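Sorting drinks and odds and ends into baskets: worth it?
Kitchen and Storage board, thread started 13/06/2022

Griet_H
We moved to Allinholm in May and the new kitchen has one tall cupboard and not much else. Drinks bottles end up wherever there is a gap, and the small stuff (cups, lids, tubes of this and that) gets in among them. I am thinking of plastic baskets, one per kind of thing, on the two lower shelves. The cupboard is 71 cm wide inside. Has anyone done this and kept it up for longer than a fortnight?

I have started by pulling out anything red, as those are my son's and they go in his own basket.
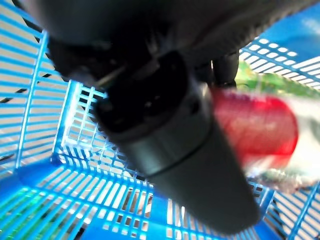 Donnie Forsyth
Colour is a poor way to sort. You will have red things that belong in three different places and you will be hunting for all of them. Sort by where you use it. Drinks together, baking together, lunch things by the door.

Griet_H
It is only for his things. He is four and can't read a label, but he knows red.

remo_b
I agree with Griet on that one. We did colours for the children and words for ourselves and it has lasted. The baskets matter more than the system. Get ones with solid floors or the small lids drop through.

Donnie Forsyth
Fair enough for one child. Try it with three.

Tiina Halonen
On the bottles: do you stand them up or lay them down? Our shelves are 24 cm apart and most bottles won't stand, so they all go on their sides. I had a wire rack from Kokkonen before and they rolled off the end every time the door was shut. A basket with proper walls stopped that.

Griet_H
Lying down, same reason. I've gone for bright blue plastic for the drinks.
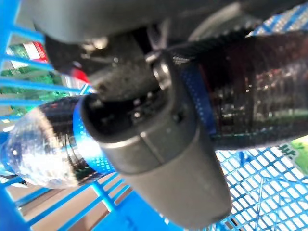
Drinks basket, bottle on its side.

Majdi
I would not lay down anything that has been opened. Fizzy ones especially. I lost a whole shelf of flour to a cap that wasn't on tight. Unopened is fine.

Tiina Halonen
Opened ones go in the fridge door here, so it has never come up.

remo_b
Put the caps facing out, then you can grab them by the neck. And measure the basket across the top, not the base. Mine are wider at the rim and I had to take two back to Plirnley.

Griet_H
Thanks, I had measured the base. Will check tonight before I buy the rest.

Thread closed to new replies. 474 views

Comments (3)

Majdi Harb: Still think opened bottles should stand up. A tray on the floor of the cupboard does the job.

Kitchen_Itix: Has anyone put dividers in the baskets? Mine turn into a heap by Friday.

Griet_H: No dividers yet. The rims did fit, with a bit to spare on the left.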